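Hinbridge Shared Workshop - Members' Newsletter, October

The Home Arm Build: Progress and Next Steps

Members will recall that the workshop agreed in the spring to support the construction of a small desktop robot arm, to be built from parts that a household could reasonably buy or print. The arm, which members have named Dima, is now able to run a full programme of movements from start to finish. The cost of parts to date stands at 262 pounds, which is within the sum set aside for the project.

The design follows the open plans prepared by Aker, with changes to the shoulder bracket and to the wiring at the wrist. The original bracket was found to bend under load when printed at the standard thickness. Members who have already printed the first version are asked to replace it before fitting the motors. 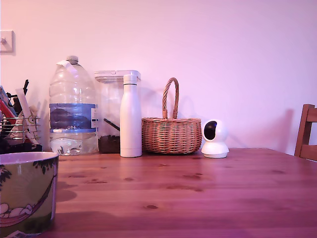
Work on the arm is carried out on an ordinary table, and this remains the policy of the group. The plans assume a steel bench with bolt holes at fixed distances, and few members have one at home. A clamped base plate has therefore been drawn up, and the file is held on the workshop computer under the project name. The plate requires 3 clamps. It should be checked for movement at the start of each session, as a small shift at the base becomes a large error at the fingers.

The control board was supplied by Ichikawa and has given little trouble. Members should note that the board must be set to the slower speed before a new gripper is fitted - the faster setting is intended for tested hardware only. The present settings file is number 199, and earlier files should no longer be used.

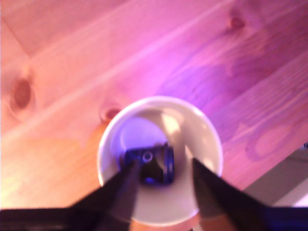 The gripper has received most of the group's attention this term. The first pair of fingers had flat, square ends and could not be used in narrow spaces. The present pair is tapered, and a paper cup with a small dark cylinder lying inside it makes a useful test, as the tips must go past the rim and remain open on either side of the part. The group wishes to record results for this task in a standard form, and members are requested to note the finger spacing together with each attempt.

A target of 2000 recorded attempts has been set. Blank record sheets are kept in the tray by the door, and completed sheets should be returned to the same place. Members wishing to begin an arm of their own may ask for the parts list at any evening session from 7 pm.

Shares: 3
Comments: 0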